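The 15 Has Moved Again

Subscribers who take the 15 from Rillport to Osstead will have noticed that it no longer leaves from where it used to leave. This is the second move since May. The stop was outside the post office, then it was outside the bank, and now it is across the street from the bank, facing the other way, next to a pole with no sign on it. The pole is the stop. If you stand near it with enough conviction, the driver will pull over.

The reason given is sewer work. I have no quarrel with sewers and would like them to go on working. I only point out that the hole is outside the post office, that the bank is a long block away from the hole, and that the stop outside the bank was doing no harm to anyone except the people who use the cash machine, who had to say "excuse me" more than they are used to.

The new timetable was supposed to be posted at the same time. It went up ten days late, in a plastic sleeve that faces the traffic, so the best view of it is from the bus. I have copied out the useful part further down.

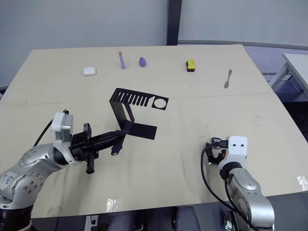

One reader wrote in to say the pole is fine, the pole is an improvement, and what we should be getting worked up about is the connection at Golledent. You get off the 15 at 8:12, you cross the road, and you watch the 158 leave at 8:11. The reader has been doing this all spring and has come to know the back of the 158 very well.

I went and tried it, and the reader is right. Golledent is not a bad place to be stuck in, as these things go. There is a bench and a wall to keep the wind off, and Esfahani Bakery opens at seven and sells a flat bread with sesame that you can eat with one hand while shaking the other at a departing bus. But the next 158 is 40 minutes later, and a person can only eat so much bread before work.

What makes this hard to take is that the two routes are run from the same depot. They are washed together. At night they are parked side by side, and presumably that is the only time they ever meet.

I called the information line. After some music I was told that the 15 and the 158 are not a connection, that they have never been advertised as a connection, and that passengers who treat them as one do so as a matter of personal choice. I asked whether the 158 might leave a little later, say by the time it takes to cross a road. I was told that schedules are reviewed in the fall and that I could fill in the form. I asked where the form was. It's on the bus.

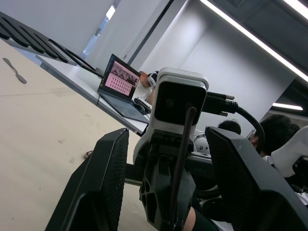 3 min read

Now the useful part, for those of you who skipped ahead to it.

Weekday mornings, the 15 leaves Rillport at 6:50, 7:30 and 8:50. The 8:10 is gone. It isn't listed as canceled, it just isn't listed. If you were an 8:10 person, you are now either early or late, and you will find that the 7:30 is full of other people making the same adjustment in the same mood.

Evenings are unchanged except that the last bus back from Osstead now goes at 9:05. This matters if you go to the movies over there, where the second showing lets out at 9:10. I have raised this with the theater, who said they could not make the movie shorter. They did offer to skip the trailers if enough of us asked, so please ask. Be nice about it, they sounded tired.

Fares have not gone up. The ten-ride card still works in the old machines and in the new ones, but the new ones keep hold of it for a while before giving it back. Wait for it. Don't bang on the front. I have seen it banged on and it only takes longer.

As for the form, I did get hold of one. The driver keeps them behind the sun visor and seemed pleased to be asked. It has a box for the route number, a box for the date, and a space for your comment that is the width of a bus ticket and not quite as tall. I wrote "158 leaves too soon" and ran out of room at "too." If you want to send one in, my advice is to bring a sharp pencil and stick to Golledent. The pole can wait until fall.

Next month: the Osstead shelter, its roof, and where the roof went.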